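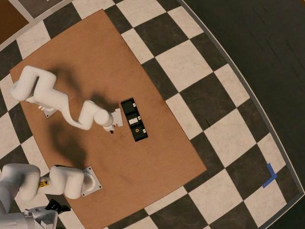
Villton substitui conduta adutora entre Perkgate e a zona baixa; pressão será reduzida por fases até novembro

Os serviços de águas de Villton iniciaram a transferência de caudal para a nova conduta adutora que liga o reservatório de Perkgate à zona baixa da cidade. A primeira manobra de válvulas foi feita na madrugada de 20 de outubro, com interrupção do abastecimento nas ruas servidas pelo troço intermédio. O serviço foi reposto ainda durante a manhã, depois de concluída a purga e recebido o resultado das medições de cloro residual e turvação.

A conduta antiga, em fibrocimento, mantém-se em carga como reserva até ao fim do período de ensaio. Só depois será isolada, esvaziada e tamponada nas duas extremidades. O projeto não prevê a remoção da tubagem, que passa sob o leito da estrada de Perkgate a uma profundidade variável e cruza, em três pontos, o coletor pluvial.

O novo traçado segue pela berma nascente e utiliza tubo de ferro fundido dúctil com revestimento interior de argamassa de cimento. As juntas são automáticas na maior parte da extensão e travadas nas curvas, nas derivações e na descida para a ponte. Foram dispensados maciços de amarração em betão nos locais onde o espaço ocupado por outras infraestruturas não os permitia. Nesses pontos, o comprimento de tubo travado foi calculado para a pressão de ensaio, superior à de serviço.

Setores e redução de pressão

A rede da zona baixa fica dividida em cinco setores de medição e controlo, cada um com um caudalímetro eletromagnético à entrada e uma válvula redutora de pressão a jusante. Até agora existiam apenas dois, separados por válvulas de seccionamento que, segundo o relatório técnico que acompanha a obra, já não garantiam estanquidade. A consequência era uma passagem de água entre setores que não ficava registada e que tornava pouco fiável o cálculo das perdas.

O caudal mínimo noturno é o indicador que os serviços vão usar para avaliar o resultado. No último ensaio antes da obra, o valor medido à saída de Perkgate foi de 197 metros cúbicos por hora, num período em que o consumo doméstico é residual e em que os dois maiores consumidores industriais tinham a alimentação fechada. Uma parte desse caudal corresponde a consumos legítimos, entre os quais o enchimento de depósitos prediais e a rega programada. O restante é atribuído a fugas, na sua maioria em ramais.

A redução de pressão será feita por degraus. Cada válvula redutora começa regulada para a pressão que existia no respetivo setor antes da obra e é depois ajustada em intervalos de uma semana, sempre com registo contínuo no ponto crítico, isto é, no local onde a cota ou a distância tornam a pressão mais baixa. Se o registo no ponto crítico descer abaixo do limite regulamentar durante as horas de maior consumo, o degrau é anulado e a válvula volta à posição anterior.

"Interessa-nos a pressão no último piso do prédio mais alto, às oito da manhã. A média do setor diz pouco sobre isso", afirmou Unathi Matlala, responsável pela exploração da rede. A mesma responsável indicou que os edifícios com mais de quatro pisos e sem grupo de pressurização próprio foram identificados antes do início dos trabalhos e que os respetivos condomínios receberam aviso por escrito.

No setor mais próximo do rio, onde a pressão estática era a mais elevada da cidade, o projeto prevê regulação por período horário. Durante a noite, a válvula passa automaticamente para um valor inferior e regressa ao valor diurno antes do início do consumo da manhã. A transição é gradual, para evitar variações bruscas que poderiam provocar roturas nos tubos mais antigos. Nos outros quatro setores a regulação será fixa, pelo menos nesta fase.

Telegestão

Os cinco caudalímetros e os registadores de pressão comunicam com o centro de comando através da plataforma Nirnia, já utilizada por Villton na gestão das estações elevatórias. A leitura é recolhida localmente a cada minuto e enviada em blocos. Em caso de alarme, o envio é imediato. Se a comunicação falhar, o registador conserva os dados e transmite-os quando a ligação é restabelecida, com a hora original da leitura.

A configuração dos alarmes ocupou uma parte considerável do período de preparação. Numa primeira versão, os limites eram fixos e geravam avisos sempre que um consumidor industrial enchia os seus depósitos. A versão agora instalada compara o caudal de cada hora com o da mesma hora e do mesmo dia da semana, descontando os consumos dos clientes com telecontagem. O operador mantém a possibilidade de suspender um alarme por tempo limitado, mas a suspensão fica associada ao seu código de utilizador e termina sem necessidade de confirmação.

A alimentação elétrica dos equipamentos é feita a partir da rede em três câmaras. As outras duas, situadas em terrenos sem ramal de eletricidade, usam baterias de substituição programada. O relatório regista que uma destas câmaras apresentou entrada de água pela passagem dos cabos, já corrigida com nova selagem. Ficou por resolver a drenagem do fundo, que depende da ligação ao coletor pluvial e de autorização da entidade que gere a estrada.

Empreitada e ensaios

A obra foi adjudicada à Pillai, que executou a vala, o assentamento da tubagem e as câmaras de válvulas. O fornecimento e a programação do equipamento de medição constituíram um lote separado. A divisão em dois lotes obrigou a repetir parte dos ensaios da câmara junto à ponte, onde o caudalímetro foi montado com um troço reto a montante inferior ao indicado pelo fabricante. A peça foi desmontada e a câmara prolongada para norte, com custo suportado pelo empreiteiro.

O ensaio hidráulico foi realizado por troços, depois do enchimento lento e da saída do ar pelas ventosas. Um dos troços não cumpriu à primeira tentativa. A queda de pressão foi localizada numa junta flangeada de uma válvula de seccionamento, que tinha sido apertada sem a sequência em cruz exigida no caderno de encargos. Substituído o vedante e repetido o aperto com chave dinamométrica, o troço passou no segundo ensaio.

Seguiu-se a desinfeção com solução de hipoclorito de sódio e a lavagem até à normalização do cloro. As amostras para análise microbiológica foram recolhidas em todas as extremidades e em cada descarga de fundo. Os boletins estão disponíveis para consulta no balcão de atendimento dos serviços de águas, durante o horário normal.

A conduta tem válvulas de seccionamento em todos os cruzamentos com a rede de distribuição, o que permite isolar uma rotura sem cortar o abastecimento à totalidade da zona baixa. Na configuração anterior, uma intervenção no troço central implicava o fecho da saída do reservatório e afetava 1000 contadores. Com as novas válvulas, o maior troço isolável serve 255 contadores.

Calendário

Os trabalhos que faltam concentram-se na transferência dos ramais. Cada ramal é cortado junto à conduta antiga, prolongado até à nova e equipado com torneira de passagem no passeio. Quando o ramal existente é de chumbo ou de ferro galvanizado, é substituído até ao contador, sem encargo para o cliente. A tubagem a jusante do contador continua a ser da responsabilidade do proprietário.

As interrupções associadas à transferência de ramais são comunicadas por aviso na porta com dois dias de antecedência. Após a reposição, os serviços recomendam que se deixe correr a água fria numa torneira sem filtro até desaparecer a coloração, caso exista, e que se adie a utilização de máquinas de lavar e esquentadores. As redes dos filtros das torneiras podem reter partículas e devem ser limpas.

Em duas ruas da zona baixa — as que confinam com o mercado — a transferência só será feita durante a noite, a pedido dos comerciantes. O pavimento será reposto provisoriamente em cada noite e definitivamente no final, numa única operação de fresagem e aplicação de camada de desgaste. Até lá, o limite de velocidade fixado para a zona de obra é de 10 km/h.

O primeiro degrau de redução de pressão está marcado para a primeira semana de novembro, no setor do rio. Os restantes setores seguem a ordem em que forem concluídos os ramais. Os clientes que notem falta de pressão persistente devem comunicar a leitura do contador, o piso e a hora da ocorrência, e indicar se a falha afeta a água fria e a quente. A linha de avarias funciona em permanência e o número consta da fatura.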